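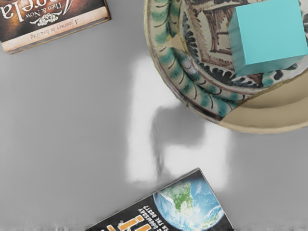 Skasstead Library to Open Local History Reading Room

The Skasstead Public Library will open a reading room for local history on the second floor of its Starnard Street building on Saturday, 6/17/23. The room brings together printed materials that have until now been divided among the main stacks, the basement store and the branch at Simurside. Readers will be able to consult the collection during all regular library hours, and no appointment will be needed for items on the open shelves.

The collection holds 3,000 items at present. Most are books and pamphlets published in the county, along with school yearbooks, church histories, town directories and family memoirs. Many of the memoirs were printed privately in small numbers and given to the library by the families concerned. They are among the titles most often requested by visitors tracing relatives, and several exist in no other public collection known to our staff.

Work on the catalog began in April of last year. Each title was checked against the old card file, and 198 records were found to be missing from the online catalog altogether. These have now been added. Readers who searched for a family name or a street in the past and found nothing are encouraged to try again.

Hendrik Naidoo, head of reference services, will oversee the new room. "A good deal of this material was always available, but a reader had to know to ask for it," Mr. Naidoo said. "Several of the directories had not been requested in years. We expect that to change once they can be found on a shelf next to the maps of the same period."

Using the room

The room seats 16 readers. Pens, food and open drinks are not permitted; pencils and paper are available at the desk. Laptops and phones may be used with the sound off. Readers may photograph pages for personal study without charge, provided that the flash is off and the book is kept flat on the table. Requests for images intended for publication should be made in writing to the reference desk.

Items in the locked cases, including the Seixas family papers and the earliest town directories, must be requested one working day in advance. They are to be used at the table nearest the desk. Materials from the reading room do not circulate, although the library holds second copies of certain titles that may be borrowed in the usual way. The catalog shows where this is the case.

Gifts to the collection

The library continues to accept gifts of books and papers relating to Skasstead and the surrounding towns. Donors are asked to send a list of titles before bringing items to the building. The library is not able to accept encyclopedias, magazines without local content, or books with mold or water damage. Items that duplicate existing holdings may be returned or - with the donor's agreement - passed to the Simurside branch.

Introductory tour

Staff will lead a tour of the room at 11 a.m. on opening day. It will cover the shelving plan, the catalog and the procedure for requesting items from the locked cases. Places are limited to 12, and registration is required. Names may be given at the reference desk or by telephone during library hours.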